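Flundia Crockery Library: Frequently Asked Questions

What can I borrow?
Bowls, mugs, plates, spoons, forks, jugs and one soup tureen that weighs as much as a toddler. We hold 158 bowls on a good week. The full list is on the shelf by the door, in Macarena's handwriting, so allow time.

How much does it cost?
Members pay nothing. Everyone else pays a deposit, which you get back when the crockery comes home in the condition it left. "Mostly" is a condition, but a different one.

Do the sets match?
No. If you want twelve identical place settings, try a hotel. We lend by the place: one bowl, one mug, one spoon. You may ask for a colour and we'll write it down with every appearance of interest.

What does a place look like when it's handed over?
Bowl, mug and cutlery are put out on the white table and looked over before you sign. Bowls get tipped up so the inside can be checked, as that's where old porridge lives.

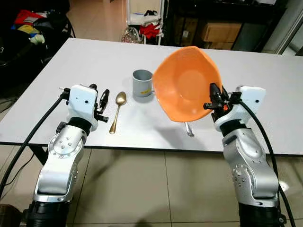

Orange bowl, grey mug, gold-coloured spoon and a silver companion. Matching is extra, and unavailable.

Can I put the gold-coloured spoons in the dishwasher?
Please don't. Warm water, soft cloth, no scouring pad. Fidel Troncoso once put 11 of them through a pots-and-pans cycle and they came back looking like something dug out of a field.

And the bowls?
Top rack, or by hand. Keep the orange ones away from curry, which they take personally.

I've broken a mug. What now?
Tell us. Bring the pieces if you have them, wrapped in newspaper and not loose in a carrier bag, as Fidel's thumb can testify. The first breakage is forgiven. After that we keep some of the deposit and all of our opinions.

Do I have to wash things before I return them?
Yes. A rinse is not a wash.

When are you open?
Saturday mornings until we run out of tea. Returns can be left in the crate in the Urrego Street porch on other days, but not glasses, and not in the rain.

Can I donate my old crockery?
Cups and bowls, gladly. We have nearly 1000 saucers and would like you to keep yours. Ask for Macarena Urrutia before unloading the car.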